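I've had the Draltex hand-held gripper pair at my desk since June, and I keep getting asked whether it's worth the money, so I'm putting it all on one page. Short version: yes, if you record a lot of demonstrations and don't want to tie up a robot arm to do it. Longer version below!

**What you get**

- 2 hand-held grippers, left and right
- 2 marker cubes, already mounted
- cables for both sides
- spare finger pads (mine came in a little zip bag that I lost right away)
- a printed quick-start card

The pair costs $686 through Ekoveo, who shipped mine. The recording software, Dratora, is a separate download and the basic version is free. You'll want a head camera too, and that isn't in the box.

**Setup**

Faith Rugemalira and I did our first setup together and it went fine once we stopped skipping steps. Plug in both sides, open Dratora, wait for it to find left and right, then do the open-close calibration. It asks you to squeeze each gripper all the way shut and let go, 8 times per hand. Do it slowly. I rushed mine the first day and the left one thought it was half closed all afternoon (my own fault, and the card does say to go slow).
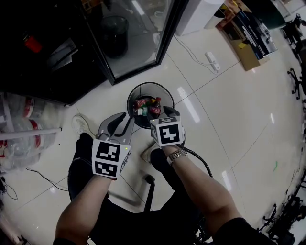 The fingers are the best part of this kit. They're long and curved, and they open wide enough that you don't have to line everything up perfectly before you go in. I like bottles for practice because the shapes are so annoying -- there's the round body, then the shoulder, then that skinny neck. Going for a cola bottle by its red cap, with other bottles piled in beside it in a mesh wastebasket, is a much better workout than picking blocks off a clean table. It's also a good check on your posture. Working low from an office chair means your forearms and knees are all competing for the same space, and I've learned to scoot back a bit before I start.

**The cubes**

These are bigger than I wanted. The big black-and-white patterns are easy for the camera to pick up, so I get why they're that size, but they do bump into things when you reach into a narrow container. Tip your wrists outward and you'll mostly be okay. Keep the printed faces clean, too. I wipe mine with a dry cloth before a long session.

**Cables**

My biggest gripe! I'd pay extra for a wireless version tomorrow. The cable is long enough for seated work, but if you stand up and turn around you'll feel it tug. Upendo Tanui clips hers to her belt loop, and I've copied that.

**Comfort**

An hour is fine for me. After that my thumbs start complaining, the right one first. Atieno Ondieki has smaller hands than I do and says the handle feels chunky, so try a pair on before you buy if you can. A watch hasn't been a problem with the handles, in case you were wondering.

**Would I buy it again?**

Yep. I looked at the Were set as well, which is lighter, but the fingers are short and I didn't like the trigger. If you mostly handle small flat parts you might go the other way -- Pendo Kirui did, and she's happy with it.

Replacement pads are sold in pairs, and you'll need the left/right code printed on the handle when you order.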